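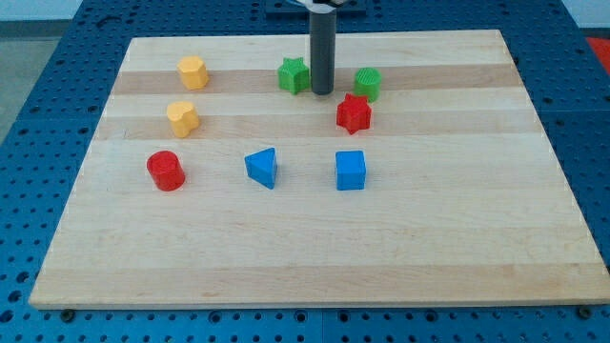 4.2 What the sorting cell changed for the packers

Figure 3. The practice board on the perforated table, with eight blocks in four colors and the gripper over the back row.

The case for the sorting cell, as Sawatzky presented it to staff at the Pultmont site in May, rested on a simple claim. Arranging small parts by color and shape is dull work, and people who are freed from it can do something better. We take the first half of that claim as given. Everyone we interviewed called the work dull. The second half is harder to support from what we saw.

The cell is first set up on a practice board before it is moved to live trays. Figure 3 shows the kind of layout used. The blocks come in pairs by color, and some shapes repeat across colors, so that a star may be green or red and the same goes for a cylinder. An instruction such as "the red star" therefore has one right answer, while "the star" has two. This is a fair test of whether the system can tell one thing from another. It is a poor test of whether it can do a packer's job. The blocks stand upright with space between them, and half the board is left clear. Trays at Pultmont do not arrive like that. Parts lie on their sides, lean on each other and get stuck in corners, and it was in dealing with those trays that the packers had built up most of their skill.

Omumach, which supplied the control software, gave the site a set of results from its own trials on boards of this type. We do not dispute them. Our concern is with the step from those results to the staffing plan, which assumed that one person could mind 2 cells while also doing labeling. No one at the site could tell us where that assumption had been tested.

In practice the labor moved. Before the cell came in, a packer sorted and packed at her own bench and set her own pace within the shift target. Afterward the same packer laid parts out so that the gripper could reach them, watched it work, and cleared the tray when it stopped. The laying out was new. It appears in no job description we were given, and the site's time sheets had no code for it, so it was booked as packing. A manager reading those sheets would see packing hours hold steady and sorting hours fall. That is the saving reported upward, and we think a good part of it is a change in labels.

Isabelle Hiebert, a line lead who had sorted by hand before the change, put it this way in her second interview: "I used to look at the parts. Now I look at the arm looking at the parts." She did not want the old bench back. Her wrists were better, and she said so without being asked. What she objected to was being told that her new work was lighter. She described it as waiting with your hands ready, and said she went home more tired than before and had less to show for it. Three other packers said much the same, though one, who had joined after the cell was running, liked the job and found our questions strange.

The stop log gives some support to Hiebert's account. Over the study period it holds 2133 entries, each one a point at which the cell halted and a person had to act. The log records that a stop was cleared. It does not record who cleared it, how long that person had been watching beforehand, or what other task was dropped. We asked Stondora, the firm that maintains the cells, whether these fields could be added. They could, we were told, but the customer had not requested them. We find this telling – a site that had wanted to know what the machine was costing its staff in attention could have found out cheaply.

Two limits should be kept in mind. We spent far longer with packers than with managers, and the managers may have had reasons for the staffing plan that we never heard. We also arrived after the first cell was in place, so our account of the bench work before it depends on memory, and people may remember a dull job kindly once it has gone. We tried to check those accounts against the old shift targets, but only part of that record had been kept.

4.3 Pace and the right to stop

The packers could halt the cell at any time with a button at the end of the table. Most told us they seldom did so. A stop made by hand went into the log under a different heading from one made by the machine, and only the first kind was raised at the shift meeting.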